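Bevesell two-arm simulation kit, reviewed

I've had Bevesell's practice cell on my work computer since August, mostly to learn how to set up a two-armed robot before touching a real one (mine costs more than my truck!).
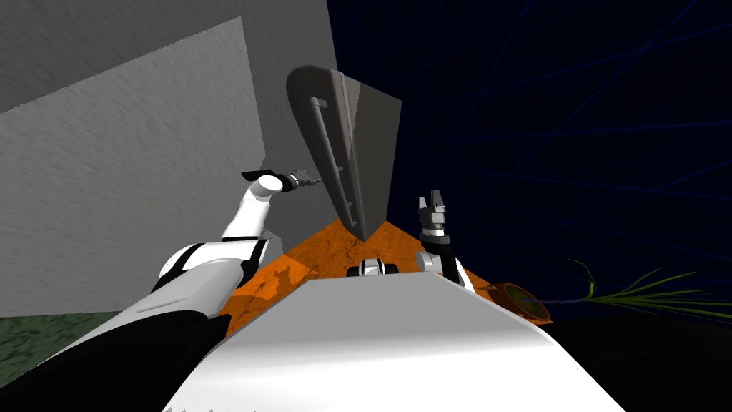 Setup took me 16 tries. Get the head view right first, then the grippers.

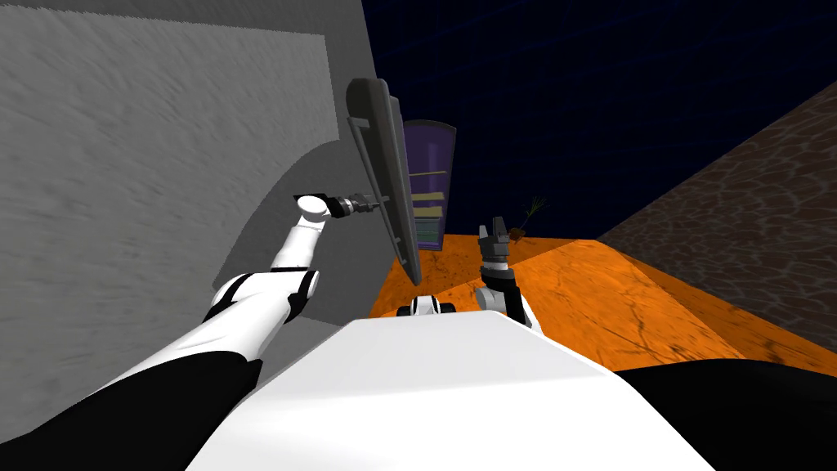
My big gripe is that arm settings reset after every update, so save a copy!

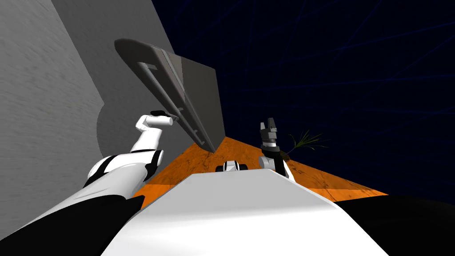 Would I buy it again?

Yep, at $200 I would.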